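Is it worth paying for a "down refresh" on an old puffer?

Posted by Ximena Aguirre

I have a black puffer that I've had for years and it has gone thin across the shoulders. The dry cleaner near me (Palacios, if anyone knows it) offers a "down refresh" for 83, which seems a lot for what sounds like a wash. They say it restores up to 300 hours of wear, whatever that means. I asked how they worked it out and got a leaflet.
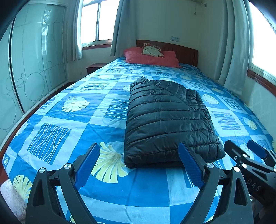 The label says machine washable, cool, no softener. My sister reckons I should do it at home and spend the money on something else. I'm not convinced either of them is right. Has anyone paid for this and noticed a difference a month later?

Heriberto Tapia

I'd want to know what they do before handing over anything. When I asked a different shop, the "treatment" was a gentle wash, a low tumble dry and a spray at the end. You can do the first two yourself. Zip it up, empty the pockets, use a proper down wash and run a second rinse. Then dry it on low for far longer than you think, stopping now and again to break up the lumps with your fingers. Mine took most of an afternoon.

If the shoulders are still flat when it is completely dry, feathers may have come out through the stitching, and no wash puts those back. Ask if 83 includes any new filling. I doubt it.
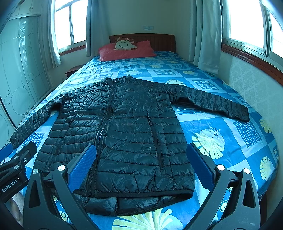

Toshio Yagi
Community helper, Clothing and Laundry

Check the filling before you follow any of the above. Plenty of jackets sold as "puffers" have polyester inside, and a down treatment on polyester is money thrown away. It'll be on the inside label. Polyester that has gone flat mostly stays flat, in my experience.

I'd also ignore the hours figure. Hours of what? Sitting on a bus or carrying a rucksack? Rucksack straps are what ruin shoulders.

Citlali Nava

just put tennis balls in the dryer, works fine. wouldn't pay anyone for it

Last updated: August
Contact us | Copyright Okard Community Help | Back to top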